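How to clean a matte painted surface without leaving marks

Small bits of paper, crumbs and dust show very clearly on a plain brown surface.

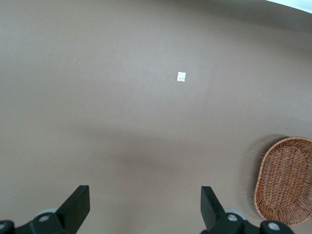
Before you begin

I wrote this page after painting many boards and tops for our small workshop, Kendach, where we repair old furniture for resale. The colour we use most is a taupe brown which we mix ourselves and call Stinier. It is a quiet colour and people like it. But it is matte, and a matte paint is less forgiving than a glossy one. If you rub it hard in one place, that place becomes shiny and you will see it each time the light comes from the side.

The method is the same for a table top, a shelf or a painted floor. The only difference is that for a floor you need something soft under your knees.

What you need

A soft brush with long hair, the kind for dusting books
Two cotton cloths, washed many times and without a seam in the middle
A bowl of lukewarm water
A small amount of mild washing-up liquid
A plastic card, for example an old library card
A hair dryer, only if there is a sticker

Do not use a kitchen sponge with a green side. Also do not use the melamine type of sponge. It takes away the stain, but it takes a little of the paint with it.

Step 1. Pick up the loose things by hand

Take away paper scraps, labels and anything else that you can hold between two fingers. Do not push them with the cloth. A piece of paper can have a grain of sand below it, and when you push the paper you pull the sand across the paint. Lift it straight up.

If the paper does not come, it is perhaps glued. Leave it where it is and go to step 3.

Step 2. Brush the dust

Start at the far edge and brush towards yourself. Use long, light movements and let only the ends of the hair touch. I like to do it in the morning, when the light comes low through the window and I can see each crumb. With the lamp above the table I always miss some of them.

Shake the brush outside after every few strokes. For a floor you can use a vacuum cleaner with the brush head, but hold it so that the hard plastic part does not touch the paint.

Step 3. Remove a label that is stuck

Try first one corner with your nail. Some paper labels come off in one piece if you pull slowly and keep the paper almost flat against the surface. If you pull it up quickly, the top layer of the paper comes away and the glue stays behind.

When the corner does not lift, warm the label with the hair dryer on the low setting for 60 seconds. Keep the dryer moving. Then push the plastic card under the corner, very flat, and go on little by little. If the paint was made less than 3 weeks ago, I advise you to wait, for fresh paint can come off together with the glue.

For the rest of the glue, put a drop of cooking oil on your fingertip and rub in small circles. Wipe it with a cloth and a little soapy water. I tried also a glue remover in spray, and it made a pale ring that I had to paint over.

Step 4. Wipe

Put one cloth in the bowl and squeeze it until it does not drip any more. Wipe in straight lines over the full length, also where the surface looks clean. If you clean only the dirty spot, you may get a clean patch with a border around it.

Follow at once with the dry cloth, in the same direction. Do not press.

Step 5. Let it dry and look again

Leave it for 2 hours with nothing on it. While it is damp, the colour can look darker and uneven, so please do not judge it too early. Afterwards look from a low position, with your eyes near the level of the surface, and walk to the other side and look again. A shadow stays on the surface when you wipe, of course, but it changes when you move the lamp. A stain does not.

If there is still a shiny place

You can sometimes make it less visible with a white eraser, used lightly over an area a bit larger than the mark. Test it first near an edge. On our Guérin shelves this worked well, on the Flivula bench only partly, and there I gave the whole top one more thin coat with a foam roller.

How often

For a table in daily use, brush it every evening and wipe it on Wednesday or whatever day suits you. A shelf can wait longer. Put felt under lamps and vases, and change the felt when it becomes hard.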